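About Hestarstead
By Úna Moriarty
September 13, 2020
4 min read

So you've found the About page, which means you're either thinking of signing up for a class or you're my sister checking whether I finally rewrote it. (I did, Fiona. You can stop texting me.)

I'm Úna, and I run Hestarstead, a small sewing school on the second floor of the old Durner building, over the shoe repair place. We teach grown-ups to sew. Some of them have never threaded a needle, some used to sew a lot and then had kids or jobs or a long stretch of not feeling like it, and a few are so much better than me that I try to stand near them and pick things up.

I started teaching by accident. I was doing alterations out of my apartment, mostly prom dresses and work pants, and people picking up their hems kept asking if I'd show them how I did it. I said yes to one, then to her cousin, and then there were five of us squeezed around a kitchen table with one decent iron between us and the fuse blowing every time anybody wanted tea. That was June. By the next June I'd signed a lease I could barely afford and painted the whole place myself, badly, in a color called Kariuki that looks yellow in the morning and kind of green by dinner. I love it. Opinions vary!

Leonardo Marchetti joined me the year after. He teaches Fitting and Pants, and he's the calm one. If you've ever cried over a crotch seam, he's your guy. Latrice Ridgeway has the Saturday beginners and also runs mending night, where you bring whatever's ripped and pay what you can. Latrice can darn a sweater elbow while carrying on a full argument about baseball, and I've never once seen her look down.

What do we teach? The main thing is First Seams, our beginner course. It runs five weeks and you go home with a drawstring bag, a pillowcase and a pair of pajama shorts you'd be willing to be seen in. You don't need your own machine. You don't need fabric for the first two weeks either, we have a mountain of practice cotton. After that I send people out to pick something they like, and this is where I get bossy - please buy plain woven cotton, please wash it before you bring it, and please don't buy anything slippery because it was on sale. I know it was pretty. Bring it back in six months and we'll have a great time with it.

After First Seams you can go wherever you want. Skirts and Simple Tops is the popular one. Fitting is the hard one. There's also Know Your Machine, a single evening where you bring the thing your aunt gave you and we clean it, oil it and work out what all the feet are for. Most "broken" machines that come up our stairs need a new needle and a good brushing under the plate. I have pulled out lint in there the size of a mouse.

We keep classes small, and smaller than usual this year. Right now half the tables are folded away, the windows are open, everybody's in a mask and we've moved a bunch of the beginner stuff online. I was sure online sewing would be awful. It has its moments (please mute your machine!), but we've had people join who could never have made the drive, and I'm keeping the Thursday video class no matter what happens. Over the spring our students also sewed more than 300 masks for the Clilcombe food pantry, most of them cut out on living room floors. My hand still cramps thinking about the elastic.

I'm a big believer in sewing with prints you love. Beginners often pick beige so their mistakes won't show, and then they're bored by week three. Go for cherries and bananas if that's what makes you happy. A busy print hides a wobbly seam better than beige ever did, too.

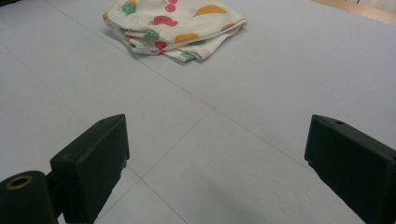 Enda Egan wrote in after our last round of First Seams to say the pajama shorts were the first thing made at home that got worn past the front door, but that the casing for the elastic should come with a warning, and could we please slow down in week four, it went by like a train. Fair point, Enda. Week four now has an extra half hour, and I've redone the handout on casings with bigger drawings.

A few practical bits. The stairs are steep and there's no elevator, which I hate, so if that's a problem for you write to me and we'll set up a class on the ground floor in the back of the shoe shop (they're lovely about it). Parking is free after six. We have tea and a kettle that no longer blows the fuse. If you miss a week, tell Latrice and she'll find you a spot in another group. If money's tight, ask me about the sliding scale, I don't need to hear the reasons.

The next First Seams starts in October and there are still places on the weeknight one. Send me a note with what you'd like to make someday, even if it's a wedding dress or a tent. I read all of them, usually with a sandwich.

Hestarstead Sewing School, 1102 Durner Building, second floor | Contact us | © 2020 Hestarstead | Back to top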